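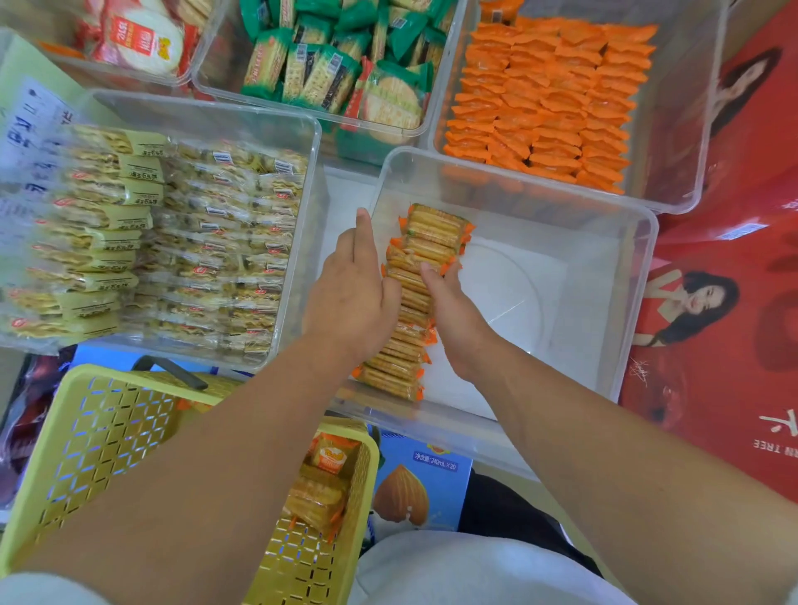 Wrapped crackers going into a clear bin.

Skendine sells a hair oil with 188 five-star reviews, and I have read most of them in bed. Every one says "silky." My own hair, after 2 bottles, is best described as buttered.

I don't blame the oil. I blame the word "salon-grade," which Flodeo also prints on its shampoo, its comb and, since April, its shower cap. What salon graded the cap? Was there a test?

Give me a label that says "cleans hair, smells like pears" and I'll pay full price. Vornance comes close, but the pears are a stretch.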